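Sorting day in Firnville: a talk with the woman behind the reuse counter

18/03/2022

The counter is at the back of the old Plavov warehouse, past the bikes. Open two afternoons a week. I got there late, rain, parking, the usual. She was already up to her elbows in a crate of desk stuff from an office clearout and didn't stop for me, so most of this was said with her back turned.

She asked me to leave her name out. "Put the counter in. The counter's what people need to find."

What the counter does: takes in small things from homes and offices, the stuff too good to throw out and too dull for the thrift store. Staplers, desk lamps, hole punches, calculators, rulers, tape dispensers. Checks them, wipes them down, puts them out on the shelves. Take what you need, pay what you like. It started with one folding table and a hand-lettered sign.

"People think it's furniture we want. We've got no room for furniture. Bring me the drawer," she said. "Everybody has the drawer."

The drawer, she says, is always the same. Dead batteries, takeout menus, one good pair of scissors, rubber bands gone to glue. And a calculator. The week of the Cendametti office move they got 58 in one go, all in shoeboxes, most of them with the tape still over the battery slot. It took her and a neighbor all afternoon to go through them.

"You press a few keys. You'd be suprised how many just work. The little solar ones, you hold them under the lamp and wait. I've had ones from a basement that came up with a zero like nothing happened."

So who takes them? School kids mostly, she said. Their parents. A man who runs a market stall and wants big keys. Someone's grandmother who hates doing sums on a phone. They go fast in late summer and hardly at all in June.

I asked what she won't take. Long pause, something rattled.

"Anything leaking. Anything with a cut cord. I don't want knives loose in a bag, that's how I got this" – she held up a thumb, bandaged. "And no mystery chargers. I have a crate of mystery chargers. I'll have it when I die."

The bins matter to her more than I'd have guessed. Cardboard goes soft, she says, and the plastic tubs crack at the corners in winter. She likes metal. Heavy, ugly, you can drop a stapler in it from any height. Some of hers came from a closed print shop, Lefèvre, down by the tracks, and they were scuffed long before she got them. She doesn't paint them. "Paint comes off on the things. Then I'm wiping twice."

Her method, for what its worth, as far as I could write it down while she talked. Tip everything out. Trash first. Paper second, and look through it, there was once a birth certificate. Then whatever's left goes in a bin, spread out flat, one layer. Not a heap. With a heap you only ever take from the top and the bottom stays there til spring.

"One layer. I tell everyone that. If you can't see the bottom of the bin you haven't sorted, you've just moved it."
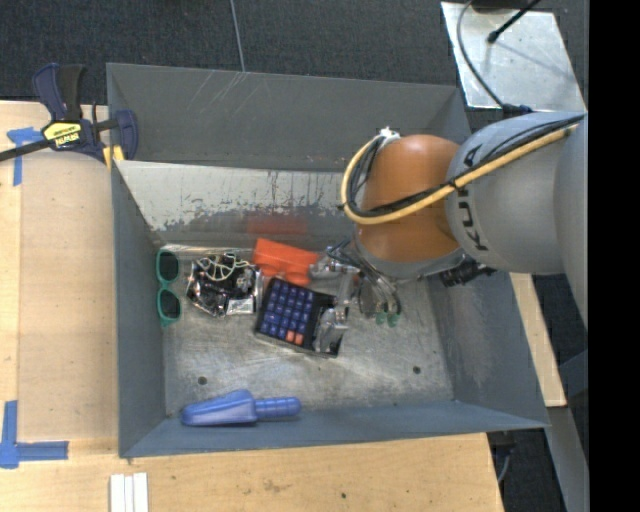 Should you take the batteries out before you drop something off?

Leave them in if the thing works, so it can be tested at the counter, and take them out if it has been sitting unused for years.

She does check every battery compartment herself. White crust, it goes to the side. Some of that can be saved with vinegar and a cotton swab, she says, if the springs haven't rotted through. Most she lets go. There's a limit to what she'll do for a two dollar calculator – though she did spend a whole evening once on an old desktop one with a paper roll, and took it home after. "That one I paid for," she said. "Thirty dollars, in the jar. You can write that."

The shelves were half full when I left. Lamps on top, then the desk things, then a row of mugs full of pens, all tested, she says, on the back of old invoices. She wants more pen mugs. She wants a second lamp for the solar ones. She would also very much like people to stop leaving bags outside when the counter is closed, they get wet and then it really is garbage.

Last thing I asked was whether her own drawer at home is tidy. She laughed and went back to the crate.

Drop-off is by the side door, ring the bell and wait. Bags you can carry in one trip, please. No furniture.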